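탁상 정리

탁상 정리는 책상이나 작업대 위의 문구와 소형 용기를 정해진 수납구에 나누어 두는 일이다. 생활 안내서에서는 집중력을 높이는 습관으로 자주 소개되지만, 근거로 드는 수치는 출처가 분명하지 않은 경우가 많다. 수납용품 업체 존트몬트(Zondmont)는 이용자 500명에게 물었다는 결과를 홍보물에 실었으나 질문 문항은 공개하지 않았다. 흰 상판을 권하는 관행도 마찬가지다. 물건이 눈에 잘 띈다는 설명이 붙지만, 얼룩과 스티커 자국 역시 눈에 잘 띈다. 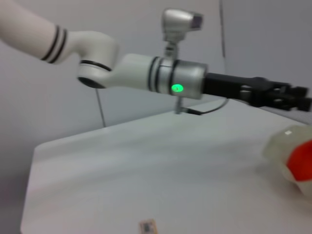

수납구의 종류

연필꽂이는 가장 흔한 수납구이다. 철망형은 속이 비쳐 내용물을 찾기 쉽다고 하나, 키가 작은 물건은 테두리 아래로 내려가 옆에서도 알아보기 어렵다. 자처럼 길고 납작한 물건은 세워 꽂으면 자리를 덜 차지한다. 그루켁(Grukeck)의 안내서는 긴 것을 뒤쪽에 꽂으라고 권하는데, 사방에서 손이 닿는 탁자에서는 어느 쪽이 뒤인지부터 불분명하다. 뚜껑 달린 투명 용기는 연필꽂이와 함께 쓰이며, 열고 닫는 수고 때문에 매일 쓰는 물건에는 맞지 않는다는 지적이 있다.
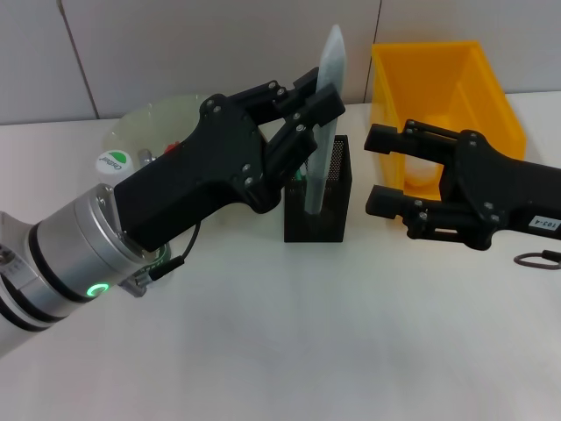 흰 탁자 위의 철망 연필꽂이와 노란색 수납함. 왼쪽에 뚜껑 있는 둥근 투명 용기가 있다.

색상 구분

수납함의 색으로 내용물을 구분하는 방식은 클라바르(Clavard)의 2,000원짜리 소형 함이 팔리면서 널리 퍼졌다고 한다. 판매사의 주장일 뿐 별도의 자료는 확인되지 않는다. 노란색이 주의를 끈다는 말은 그럴듯하지만, 함이 하나뿐이면 색은 구분의 기능을 하지 못한다. 앞이 트인 함은 벽에 붙여 놓아도 물건을 꺼낼 수 있다는 점이 그나마 실질적인 장점으로 꼽힌다.
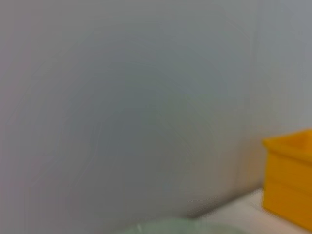
회색 벽 앞에 놓인 노란색 플라스틱 수납함의 왼쪽 부분.

같이 보기: 문구, 연필꽂이, 수납함

최종 수정: 24. 6. 14.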